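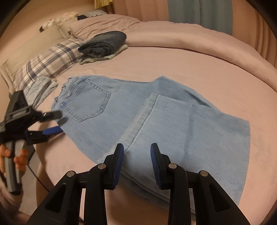 Lavar calças de ganga: quantas usos entre lavagens?

Fórum Casa e Roupa > Lavandaria > Tópicos gerais
Junho de 2022

tania_vp
Mensagens: 485

Boa tarde. Mudei de casa há pouco e pela primeira vez tenho contador de água só meu, por isso comecei a olhar para o que gasto. Cá em casa as calças de ganga iam para a máquina ao fim de um dia ou dois, porque era assim que a minha mãe fazia. Uma colega diz que lava as dela uma vez por mês e que eu estou a estragar as minhas. Tenho umas azul-claras que já perderam bastante cor nos joelhos e gostava que durassem mais um ano.

De quantas em quantas vezes lavam? E a que temperatura? Uso um detergente líquido da Hanudine, dose normal, programa de algodão a 40 graus.

ruimarreiros
Mensagens: 1.941

40 graus é demais para ganga do dia a dia. 30 chega, ou água fria se não houver nódoas. Viradas do avesso, fecho corrido, botão apertado. Centrifugação a 800 no máximo, senão ficam com vincos brancos que depois não saem.

Quanto à frequência, lavo ao fim de oito usos, mais coisa menos coisa. Se sujo antes, lavo antes.

Olga S.
Mensagens: 62

Oito usos no inverno, talvez. No verão, com transportes públicos e 35 graus na rua, duas vezes e vai lavar. Não percebo esta moda de andar com a mesma roupa semanas a fio. A roupa é para lavar.

ruimarreiros

Olga, ninguém falou em semanas a fio. Entre usos ficam penduradas à janela de um dia para o outro. E depende muito do tecido. As que têm elastano sofrem mais com a máquina do que as de algodão puro, porque a fibra elástica perde força com o calor.

Olga S.

Pendurar à janela não tira suor. Tira o cheiro durante umas horas. Volta assim que se vestem.

tania_vp

As minhas são de algodão com dois por cento de elastano, pela etiqueta. Vou baixar para 30. O programa curto de meia hora serve?

ruimarreiros

Serve, com meia carga. Com o tambor cheio o detergente não sai bem e ficam riscas.
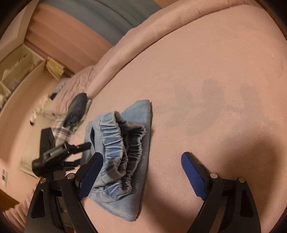 Mebrat Gebru
Mensagens: 1.765

Trabalhei seis anos na lavandaria Plernell, por isso deixo a minha opinião. O desgaste da cor vem mais do atrito do que da água. Uma máquina muito cheia roça o tecido, uma máquina quase vazia deixa as peças bater no tambor. Dois terços da carga é o melhor para ganga.

O detergente também conta. Os que são para roupa branca costumam ter branqueador ótico e deixam o azul acinzentado ao fim de poucos meses. Veja o rótulo. Se disser "cor" ou "escuros", está bem. A dose que vem na tampa é quase sempre exagerada para água macia. Na Plernell usávamos metade e ninguém se queixava.

O amaciador é que eu cortava. Em tecidos com elastano, e sobretudo em cinturas de elástico, não faz falta nenhuma. O elástico franzido fica com resíduo nas dobras e demora mais a secar. Para essas peças, saco de rede, 30 graus e secar na horizontal. Máquina de secar nunca.

Sobre a frequência, estou mais perto da Olga do que do Rui. Se está em contacto com a pele e houve calor, lava-se. Mas lavar depois de um dia fresco no escritório também me parece desperdício.

ruimarreiros

De acordo quanto ao amaciador. Quanto à meia dose, já experimentei e a roupa de trabalho saiu com cheiro. Aqui a água é dura.

Mebrat Gebru

Com água dura é outra conversa, aí use a dose da embalagem. A câmara costuma publicar os valores no site.

jmota_77
Mensagens: 31

E vinagre na primeira lavagem para fixar a cor? A minha sogra jura por isso. Comprei umas da Urkotach em outubro, azul-escuras, e ainda largam tinta nas almofadas do sofá.

Mebrat Gebru

O vinagre não fixa tinta. Ajuda a tirar restos de detergente, mais nada. Calças escuras novas têm corante a mais e só sai a lavar. Lave-as sozinhas duas ou três vezes, em água fria, e passe um pano branco húmido por dentro da perna para ver se ainda mancha.

Olga S.

O meu marido também usa dessas da Urkotach e só à quinta lavagem é que pararam. Comprei depois umas da Mota, mais baratas, e não largaram nada.

tania_vp

Obrigada a todos. Fiz o contrário do que devia, então: tambor cheio, 40 graus e amaciador. A etiqueta do detergente diz "roupa branca e clara". Ganga azul-clara conta como clara?

Mebrat Gebru

Eu punha-a no de cor. Gaste esse nos lençóis brancos.

jmota_77

Fiz o teste do pano. Ainda mancha. Vão outra vez para a máquina hoje à noite.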